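**Drerkside Residents' Council – Standing Group on Care and Pandemic Policy**

Minutes of the regular meeting held December 4, 2022

**1. Opening and minutes of the previous meeting**

The Chair opened the meeting at the usual hour. A quorum was present. The minutes of the previous meeting were accepted with one correction: under item 5, "visitor ban" was changed to "visitor limits," the term used in the county order.

**2. Visiting rules in care homes, Drerkside and Vadmont**

The Secretary presented the summary of responses to the family survey. Forms were sent to 959 households with a relative in residential care, and 193 were returned. Most of those replying objected to the length of the window-visit period. A smaller number supported the limits but said they were given no written notice when the rules changed.

Members discussed whether the return rate was high enough to support a public statement. One member held that the figures should be published at once, with no comment added. Another asked that the group wait for the records requested from the county. After discussion it was agreed to publish the figures with the full wording of each question.
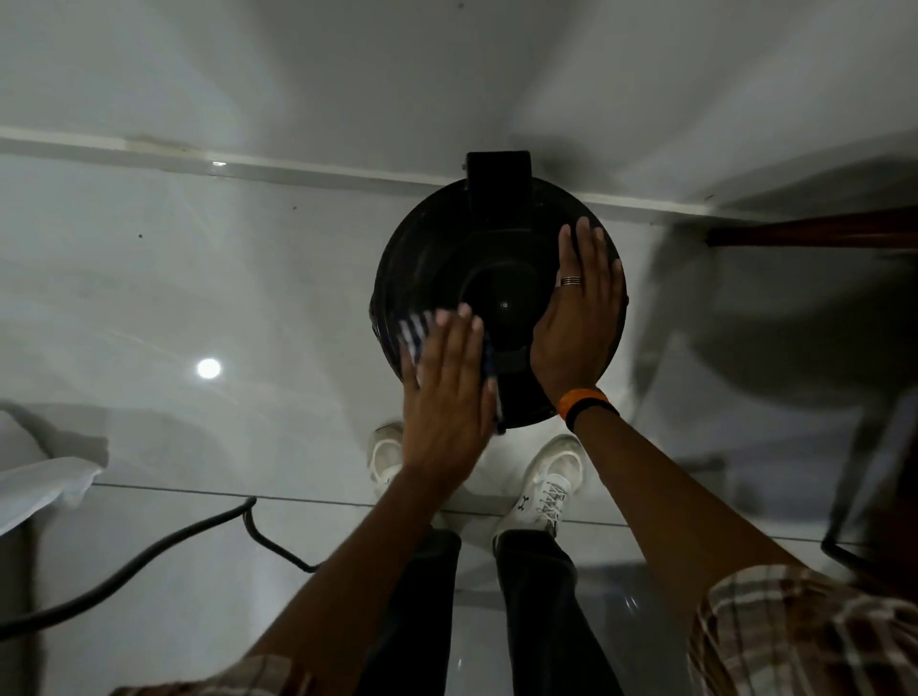
The Vadmont delegate reported that the home there has gone back to open visiting hours, but still asks visitors to book a day ahead. The delegate was asked to obtain the current policy in writing.

**3. Records request**

The county health office has answered in part. The discharge guidance sent to care homes in spring 2020 was supplied – the staffing sheets were not. The office cites privacy. Members noted that the request asked only for totals by shift and named no employee.

Moved and seconded: that the group file an appeal limited to the staffing totals. Carried, 3 opposed. Those opposed asked that their reason be recorded, namely that the cost of an appeal had not been stated before the vote.

**4. Open letter to state representatives**

The draft letter was read aloud. Several members objected to the second paragraph, which described the discharge policy as deliberate. It was stated that the papers received so far show what was ordered and when, and do not show intent. Other members considered the paragraph fair opinion and asked that it stay. The paragraph was struck by a show of hands. A call for an independent inquiry with power to take sworn testimony was put in its place.

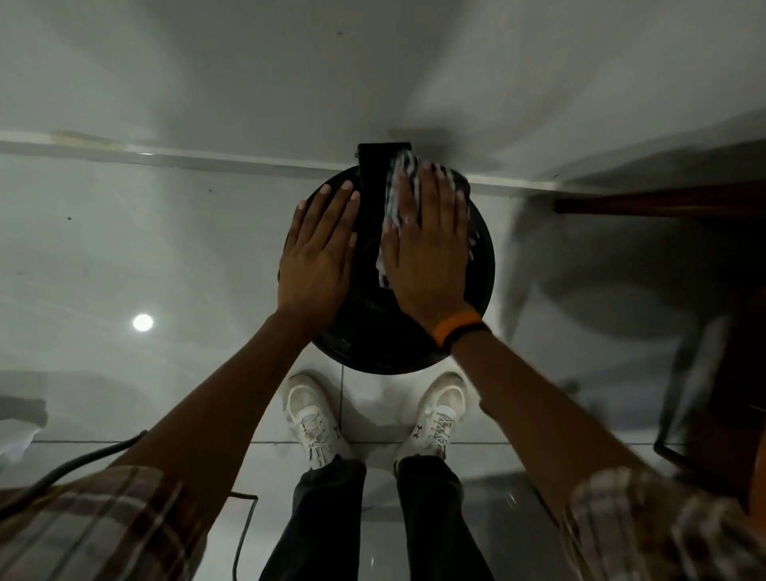

*Minutes taken by the Recording Secretary, Drerkside Residents' Council*

The letter now carries nearly 3000 signatures. Signature sheets will be accepted until the February meeting, after which the letter will be mailed.

**5. Correspondence**

- Ansari Legal Aid: offer to review the appeal before filing. Accepted with thanks.
- Drostine Hall: notice of higher room rates. Referred to the Chair.
- One unsigned letter on school closures. Received – no action, as schools fall outside the group's terms.

**6. Actions**

- Secretary to publish the survey figures and question wording.
- Chair to send the draft appeal to Ansari.
- Vadmont delegate to obtain the written visiting policy.

**7. Adjournment**

There being no further business, the meeting was adjourned. The next meeting will be held in February at Drostine Hall.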